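The Night Ferry to Hulme

My grandmother believed that any trip worth taking had to begin before breakfast, so at four in the morning we were already down at the Gronden landing with our bags, our bread and her accordion, waiting for the ferry. I was nine and I had never been so happy in my life!

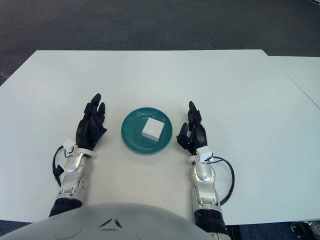
The ferry was called the Tustis, and she was a glorious old thing, fat in the middle and painted so many times that her rails felt soft. The cook let me sit in the galley while my grandmother argued with the purser over the accordion (did it count as a bag or as a passenger?). He set a round teal plate in front of me with one small white cube sitting on it, and told me it was Pallel candy and that I had to make it last until we saw the lighthouse. Oh, I tried. I licked one corner and put it back. I turned the plate so I could admire it from every side. Then the engine started up and I ate the whole thing in one crunch.
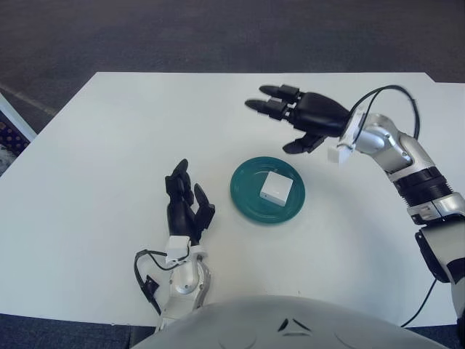
Out Past the Bar

The water changed as soon as we left the river. It got big and slow, and the whole boat leaned into it like a cow leaning on a fence. My grandmother took me up on deck, wrapped me in her coat and pointed out the stars that sailors like best. She knew 27 of them by name and had made up at least half.

"That one's the Kettle," she said. "When it boils, we're home."

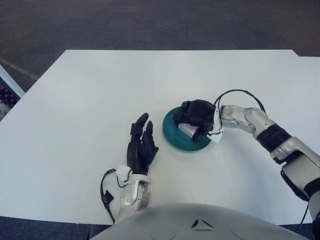
by The Saltbox Scribbler

Then she played. She started low, with the tune she used for shelling peas, and the deckhands came out one after another to listen. Two of them danced – badly, wonderfully, in their big boots – and a woman in a green hat sang a verse I had never heard before, all about a girl who married the tide and kept sending it back for its shoes.
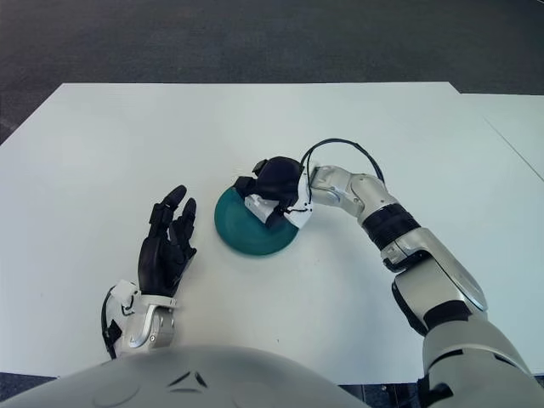
I asked for the verse again, and she sang it again, and by the third time I had every word. I still have them. I sang them to the gulls when it got light, and to the cook, who gave me another piece of candy for it.

We saw the lighthouse just after six. It was smaller than I had hoped and the color of old teeth, and I loved it at once. My grandmother squeezed the last long note out of the accordion and buckled the strap.

"Hulme," she said. "Get your bread."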